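Speaker notes: Teaching by teleoperation, the suturing task
Stallwood workshop, February, Brileo group

Start with the setup. The operator sits at the console and drives the arms. We log both hand controllers, the arm joints and the video. Every demonstration in the Flarell set was recorded this way, 1037 in all, from 7 operators.

Slide 7. Leave it up while people read. 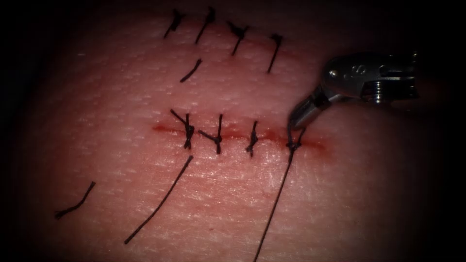

Needle driver at the right end of the incision. Four interrupted sutures on the seam.

Talk about segment labels. One stitch is split into drive, pull, wrap, tie and cut. Operators disagree most on where pull ends and wrap begins. Mention that we relabeled 61 runs after the first review.

Next point is thread. The arm pose comes straight from the encoders, but thread has to be read from video, and old tails look a lot like the working strand.
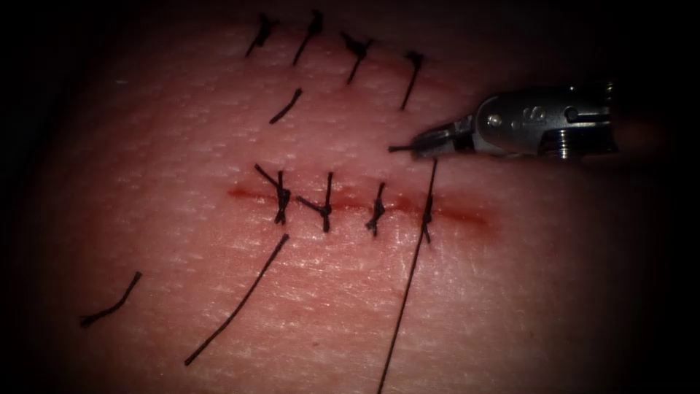

So we keep used pads in the set. A policy trained only on clean pads did badly in our Ekpo tests once there were old stitches nearby. Go slowly over this, people ask about it every time.

If short on time, skip the controller scaling slide and go to the replay results.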